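4. Instalar o termóstato Calent na sala

Antes de mais, desligue o quadro. Eu sei, toda a gente salta este passo, mas a caldeira Firnero trabalha a 230 V e não perdoa!

4.1 Escolha uma parede interior, a metro e meio do chão, longe de janelas e de candeeiros.

4.2 Marque os furos com a própria base (eu uso lápis mole, sai bem da tinta).

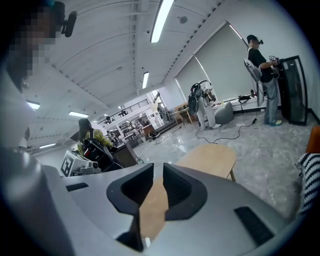 4.3 Passe os dois fios pela abertura traseira e aperte-os nos bornes 1 e 2. A ordem tanto faz.

4.4 Encaixe a tampa até ouvir o clique e volte a ligar o quadro.

Nota: se o visor mostrar o código 3879, o recetor não encontrou a caldeira. Carregue cinco segundos no botão lateral e espere, que ele lá se entende.

4.5 Ligue agora o convector auxiliar Travetti. Tem dois níveis, 500 W e 1000 W, e eu para uma sala normal começo sempre pelo mais baixo.

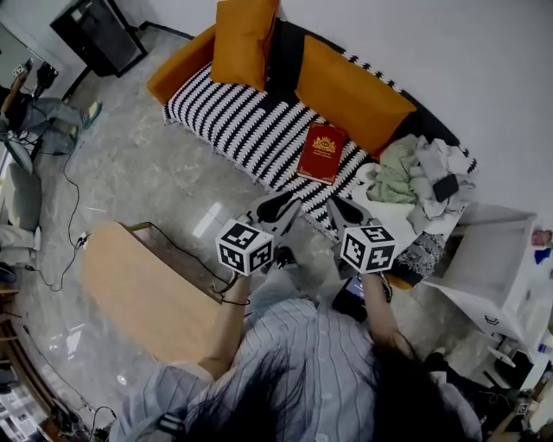 O convector precisa de um metro livre à frente e nada por cima, nem sequer uma toalhinha a secar. Veja também o que há nos assentos: uma manta de franjas como a das riscas em ziguezague, preta e branca, em cima do sofá, escorrega num instante, por isso prenda-a bem ou afaste o aparelho.

Cuidado: não use extensões enroladas. Se ligar mais alguma coisa na mesma tomada, a soma não pode passar de 1740 W.

4.6 Escolha 19 graus e deixe trabalhar uma noite inteira antes de mexer nos horários (secção 5).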